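Keskinen switches small-parts returns to divided bins

Keskinen has changed the way it handles small loose items at its returns counter. Since Wednesday, mixed goods go into gray two-section bins in place of the flat trays used until now. The change covers 42 bench positions, with the remaining positions to follow in September.

Each bin is split crosswise by a metal divider. Unsorted items go in the larger front section, and the narrower rear section is kept clear until an item has been checked against its return slip. Typical contents are toy building blocks, rolls and small items in clear plastic packaging.
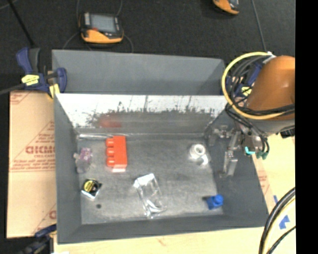

Sorting rules

Items are laid out in a single layer, with space between them. Packages are not opened at the bench. Anything without a readable label is held for a second check at the end of the shift. The limit is 115 items per bin per shift, down from the 605 that a flat-tray station was allowed to process.

"The old trays were faster to fill and slower to empty," said Joonas Kauppinen, who runs the returns floor. "Small blocks ended up under bags and were booked as missing."

The bins are supplied by Joltico and are used without lids. Reinaldo Fagundes, who wrote the bench procedure, said the divider height may still change — operators have asked for a lower edge on the side they reach over. A revised procedure will be posted at the counter before the September changeover.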